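# Work Diary, Keso Household Handling Project — November, Civside Test Kitchen

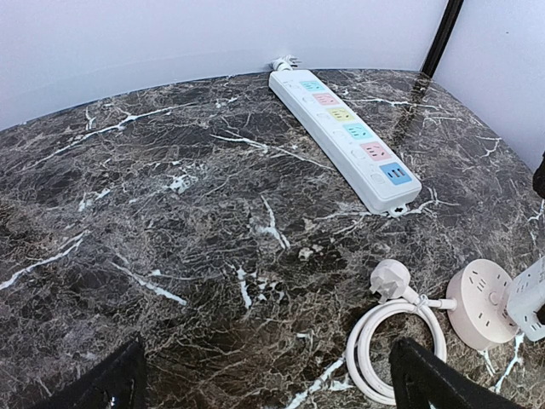 *Photo: wrist camera, left arm, Civside Test Kitchen. Source: Keso project archive.*

**7:40 a.m.** Power-up completed without warnings. The task for the day was unchanged from yesterday: the arm is to pick up the coiled white cable from the marble counter, set it down beside the long power strip, and return to its rest position. None of the articles on the counter is connected to the wall supply during trials. This was checked by hand before the arm was enabled and initialed on the board.

The counter was left as the previous shift had arranged it, with the strip lying at an angle toward the back and the round socket beside the coil. The cord from the coil runs directly into that socket. The matter was noted in the morning briefing as a point of attention and, regrettably, was not taken further.

**8:25 a.m.** The first runs were acceptable. The Ambrose planner chose a grasp on the near side of the coil each time, and the fingers closed within the force limit. The polished surface continues to trouble the depth estimate. Where the black strip in the corner is mirrored in the stone, the planner reports a gap in the counter, and it has to be told to disregard that region. The white veins are a smaller nuisance. On two occasions a thick vein was labeled as cable, and the run was canceled before any motion began.

**9:50 a.m.** Fault. On the lift, the right finger passed under the cord leading to the round socket as well as the outer loops of the coil. The grip was reported as good. The arm rose as commanded, the cord drew tight, and the socket was pulled over and dragged toward the front edge of the counter. The force reading at the wrist passed the 20 newton limit, at which point the arm should have stopped and opened its fingers. It did neither. It continued upward for a further 60 millimeters until the operator pressed the emergency stop.

No person was inside the marked area. The socket remained on the counter. The cord was still held in the fingers after the stop, and the release had to be done manually with the drive power removed. The correct procedure was followed, although the release tool was not in its holder and had to be fetched from the adjoining room. That is a separate finding and has been entered as such.

**10:30 a.m.** The logs were copied before anything was restarted. They show that the limit was detected correctly. The stop request was sent to the Zatden controller and held there for 700 milliseconds behind a queue of gripper status messages. The status rate was raised last week to assist with grasp tuning and was never put back. The change had been made on the test bench and carried over with the rest of the settings file.

The detection worked, and the stop button worked. The path between the force limit and the controller did not, and it should not have been possible for routine messages to delay it. The arm will stay out of service until the stop request has a channel of its own.

**1:15 p.m.** The cable and the socket were inspected. No split in the insulation was found, but both have been withdrawn from use. A cord that has been pulled in that manner should not go back on the counter on the strength of a visual check. The marble shows no mark. There is a light scuff on the right finger, which may be older. Earlier inspection photographs are to be compared before the finger is replaced.

**3:00 p.m.** Discussion with the Civside safety office by telephone. The event is to be classed as a failure of a protective function, without injury. This author had proposed the lower class and accepts the correction. The following was agreed:

- The status rate is returned to its former value today.
- Settings files from the bench are not to be loaded at Civside without a second signature.
- Cables joined to another article are excluded from lifting trials until the planner can recognize the connection.
- The limit is to be tested at the start of every shift, against a fixed load, with version 6 of the test sheet.

**4:45 p.m.** Status rate restored and confirmed. Lockout tag fitted to the main switch. Release tool returned to its holder — a replacement has been ordered for the adjoining room, so that the two rooms no longer share one. The reflection problem remains open and will be taken up again once the arm is back in service.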